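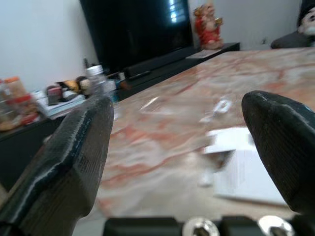 Holmgren two-finger gripper kit, reviewed by Viola Greco
4/1/18

I bought the Holmgren kit to finish a home arm I have been putting together since August. The arm itself is a Gosamlow frame with my own wiring. The kit cost $719 with the wrist camera bracket, and the camera was extra.

Assembly took two evenings. The manual is 14 pages long and most of it is fine, but the cable routing drawing shows an older base and the slot is on the wrong side. Rinbridge, the seller, sent me a corrected page when I asked. Use thread locker on the base bolts. Mine backed out after a week of opening and closing, and the camera view started to shake before I noticed.

The fingers are the best part. The ridged rubbery surface holds paper, card and plastic caps without much squeeze. Thin things lying flat are still hard. A single sheet on a polished table slides away from the tips unless you come in slowly and at a low angle. The top edge of one finger on my set shows a lighter strip of wear, so I would order a spare pair.

The wrist camera position is good for lining up a pick. Both fingertips stay in view and you can see well past them into the room. Fast moves blur badly, though, and a glossy tabletop throws reflections that confused my edge detection. I run the Ena control software, and dropping the approach speed to a third fixed most of that – lighting did the rest.

The power supply hums. The connector on the bracket side is stiff and I had to trim the boot to get it seated.

Four out of five. I took one off for the manual and the bolts. If you already have an arm that moves reliably, it is worth the price.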